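Renting a picking cell by the month

When Celeste Domínguez opened her small returns business, she sorted everything by hand. Parcels came back from shops, somebody opened them, and the household things went into one bin or another. Today a part of this work is done by the Triniter, a rented picking cell from the firm Somum, and she has agreed to tell us how the first months have gone.

"I did not want to buy a robot," she says. "I wanted to buy hours of sorting. Somum was the only supplier who understood this difference when I called them."

The rent is 746 euros per month, with service included. She signed for 14 months, the shortest contract she could get. The arm and the gripper arrived already mounted, and two people from Somum stayed until the evening to set up the software, which is called Vanen.

The first weeks were slow. The demonstration had been made with boxes, and her goods are almost never boxes. "We get cups, brushes, bowls, cleaning pads," she says. "A box is easy for any machine. Give it something soft beside something shiny, and then you see what you are paying for."
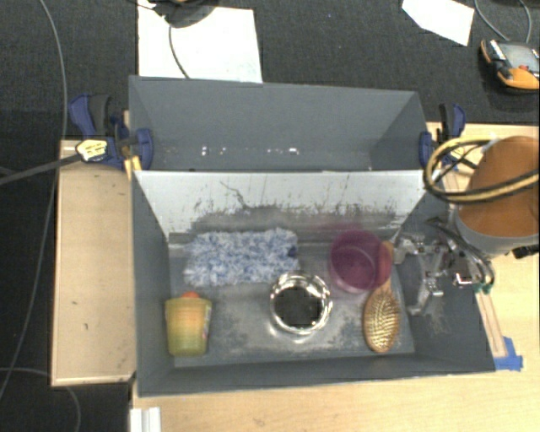 She learned to prepare the bins in a different way. At the beginning her staff filled them to the top, as they did for themselves, and the robot made many failed attempts. Now they put in only a few pieces at a time. "It feels wrong for a person to bring a bin which is nearly empty," she says, "but the total at the end of the shift is higher."

That total is now 76 pieces in an hour when the goods are mixed. The sales brochure promised more, and she has told Somum so. Their answer was that the higher number was measured with one type of product. "This is written in the brochure, in small letters. I should have read it better."

What gives the most trouble? She thinks about it for a moment. "Transparent things, and things which shine. The camera sees the light and not the edge." An update of Vanen in December made the cups better, but metal bowls are still often left for a person to take out. Soft pads, to her surprise, are lifted without problems.

Before Somum she had also tried a cell from Dimitriou, for a short time. She liked the gripper there, but each new product had to be taught separately, and she has more than 500 kinds of article. With the Triniter she does not teach anything. She only sets the maximum weight and says which compartment must be emptied.

Her complaints are mostly practical. The hoses need more space beside the arm than the drawing showed, and the telephone support closes at four in the afternoon, exactly when her late shift begins. Spare finger tips come quickly, but they are expensive – she would not say how much.

Will she renew the contract? "Probably yes, for one cell. I was thinking of a second one, but first I want to see the bowls done properly. I have told them this, and they are coming again next month with a different set of fingers."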